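Spare keys, and where they go to hide

Hello again, and welcome to everyone who signed up after the Pirklow street fair! I had planned to write about window screens this month, but then I locked myself out of my own house in my slippers with soup on the stove, so window screens will have to wait until June.

I was out there until the neighbor across the street got home with my spare (the soup did not make it, and the pot is still soaking). It took her a good while to find the key, too. She had seven or eight loose ones in a kitchen drawer and no idea which was mine, so we stood on my porch trying them one after another. Mine was the one I would have sworn was for a bike lock.

So I spent the next weekend sorting out every key in the house. I found 17. I could name the lock for maybe half of them. One was for the apartment in Calance that I moved out of years ago, and I do feel a bit guilty about that one. Two were for suitcases I no longer own. One says DO NOT DUPLICATE on it and I have no memory of ever being trusted with such a thing.

What has made the most difference is giving each key something big and silly to live on. I used to buy those little paper tags with the metal rims, and they tear, and the ink rubs off in a pocket. Now the shed key is on a wooden fish and the mailbox key has a pom-pom the size of a plum. You can feel which is which in the bottom of a bag without looking, and a guest who borrows one is much less likely to drive home with it.
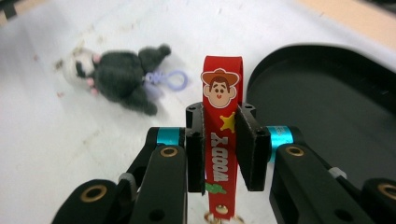 Woody on a red rubber strap. Hard to lose in a coat pocket!

If you do want words on a tag, please don't put your address. Put a first name or a nickname for the door. I write "blue door" on mine, and the door has been green for ages, so good luck to any burglar.

Getting copies made was its own adventure. The hardware counter at Guvby will cut a plain house key while you wait, but my front door has one of those keys with a groove down the middle, and they sent me over to the locksmith on Pai. He was lovely about it and cut me 3. Try every copy in the door the same day, with the door open, and try it from both sides. One of mine went in fine and then wouldn't turn, and he recut it without any fuss because I still had the receipt.

As for who gets one, I settled on the neighbor across the street and my sister. I used to keep one under the planter as well, and I've stopped. Every planter on my block has a key under it and I'd guess every teenager on my block knows it.

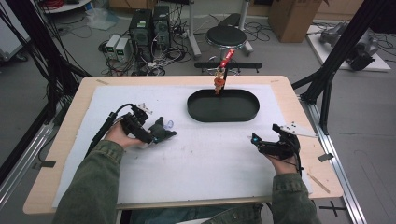
My keys at home needed a proper landing spot, and I put it off for ages because I thought I had to buy one of those wall racks with the hooks and the little shelf. You really don't. A black oval tray with raised sides, like the one on the table there, would do the job nicely, and so would a pie tin or the saucer from a broken teacup. Mine is a soap dish, and it sits on the radiator cover by the front door — close enough that I can drop the keys in before my shoes are off. The one rule is keys only. The moment a receipt goes in, the batteries and the cough drops follow, and then you're digging again.

I still have five mystery keys in a jam jar. I've tried them in every lock on the property, including the gas cap of the lawn mower, which doesn't have a lock. If you've come up with a good use for old keys, write back and tell me, and I'll put the best ones in the next issue along with the window screens.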